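Home | Kids' Corner | Robots | Space | Oceans | Ask Us
Print this page | E-mail to a friend

Why do robots need rules?

You have rules at the pool (no running!), rules on the road and probably a rule or two about who gets the last biscuit. Robots that work near people have rules as well, and lots of grown-ups spend their whole working day thinking them up, arguing over them and writing them down so everyone can use the same ones.

A robot arm is strong and it doesn't get tired. It might make the same move 1000 times before you've finished your lunch – and unless it has been given a way to sense you, it has no idea that you're standing there. It won't say "excuse me" like your mum does at the shops! So the people around it have to plan ahead.

When a rule is written down and lots of countries agree to follow it, we call it a standard. Standards are the reason a big red stop button looks much the same wherever you go. If you've seen one, you know what it's for, even if you can't read a word of the language on the wall.

Aurora Brandão looks after safety at Clendach, a workshop where robot hands learn to pick up little things. She has four rules that every visitor hears before they get past the door, and she let us borrow them.

Know where the stop button is. Find it first, before you look at anything fun.

Mark the robot's space. A line of tape or paint tells people where the robot will be working, so keep your fingers, sleeves and drink bottles on your side of it.

Go slowly when you're trying something new. A slow arm gives everybody time to notice a mistake, and there are always mistakes, even on a good day.

Check before you start. Aurora's own checklist has more than 40 things on it, from loose screws to tired batteries, and she reads it aloud every single morning, even the boring bits.

Try it at home: ask a grown-up to be the robot and stack some blocks with their eyes shut. Mark out their space with masking tape and choose a stop word. What other rules does your robot need? Write them down and see if a friend can follow them without any help from you – it's harder than it sounds!

Last updated: 23/02/2018 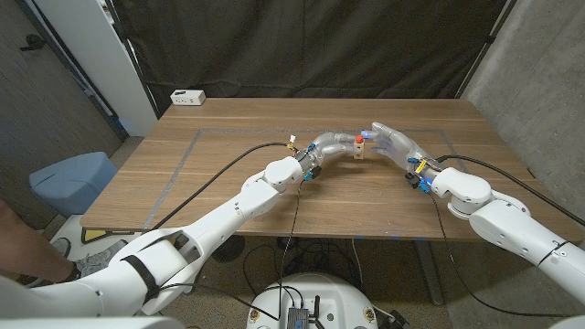 Two robot hands and one small wooden block, with tape on the table to mark the work area.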